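The Hard Part Is Knowing When to Let Go

Software for two-handed robots has gotten good at moving. Now a small group at Mollano wants it to get good at changing its mind

By Naveed Qureshi

Jan 29, 2025

Ask a programmer to make a robot pick up a steel block and you'll get a nice, clean answer. The block has a position and an orientation, six numbers in all, and once the software has those six numbers it knows everything about where the block is. Ask the same programmer about a T-shirt and watch the shoulders drop.

A shirt has no six numbers. Every crease is a new shape, and every touch makes more of them. I have been reading about this problem for years, and I still wasn't ready for how much fun it is to watch people work on it up close.

The team at Mollano calls its control stack Stovgate. The name covers three programs that talk to one another all day long. One looks at the camera view and guesses where the cloth is, including the parts it can't see. One picks the next move. The last turns that move into joint commands for two arms and two sets of fingers, and it runs much faster than the others, so the hands keep moving smoothly while the slower programs are still thinking.

That middle program is the one everybody argues over. In the first version, the planner wrote out a whole fold from start to finish and then carried it out, come what may. If a sleeve slid out of place in the second step, steps three through eight went ahead anyway. The result was a very confident wad of fabric.

The current planner, nicknamed Gristdale, commits to only a short stretch of motion at a time. Before the stretch is over it has already asked for a fresh guess about the cloth, and it can throw away the rest of its plan if the guess has changed. The group trained it on 1021 folding runs, steered by human operators, and held back another 162 for testing.

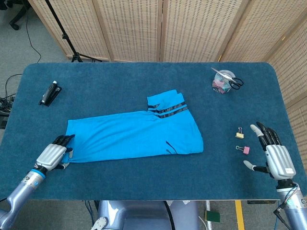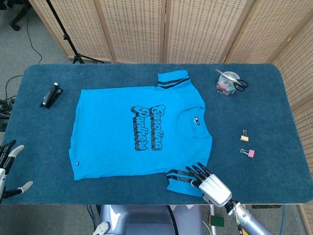
The same blue shirt in two states: folded into a long strip with one end bunched, and spread flat with its sleeves out to the sides.

Stripes and lettering turn out to matter a great deal to the perception side. On a plain shirt, one patch of fabric looks like any other, and the software has to lean on edges and shadows. Print gives it landmarks. If two bands that belong on a sleeve show up near the middle of a bundle, that tells the program something about which layer is on top. The catch is that a model can get lazy and learn the print in place of the shirt, so the training set includes plenty of blank ones too.

Then there is the question of letting go. Opening the fingers sounds like the easiest command in the book, but a hand that leaves too early lets the fold spring back, and one that leaves at a bad angle drags a corner along with it. Stovgate treats release as a move of its own, with its own path and its own check afterward. I love this detail. It's the kind of thing people do with a stack of laundry every week and never think about.

The tooling deserves a few words as well. Every run can be replayed in a viewer named Hodžić, which draws the planner's guess over the camera view and lets you scrub back and forth. Pick any moment and you can see what the software thought the cloth looked like, what it planned to do, and which plans it dropped. One afternoon of scrubbing taught me more than a pile of papers had – mostly about how often the guess is wrong and the fold still comes out fine.

Speed is still a sore spot, and so are big items. Bedsheets are off the list for now, as they hang over the table on all sides and hide most of themselves. The next release, planned for March, goes after shirts that start out inside out. The planner will have to find the collar first.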